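3.2 How people picked a table color

I'll admit I thought this part of the study would be dull. We asked 242 people to choose a tabletop shade for a shared workroom, and boy, did they have opinions! 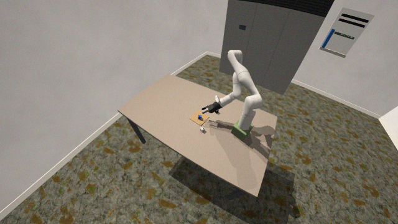 Figure 4. Rendered room with the pinkish beige tabletop and light gray walls.

My money was on gray (I like gray, sue me), but 70 people went for the beige and wrote long, happy notes about it. Arvo Sjöberg read every one of them over a weekend in July and sorted them by mood words, with "calm" and "warm" way out in front. The Mugo survey form let folks change their pick once, and 24 did. I come back to those switchers in Section 3.3.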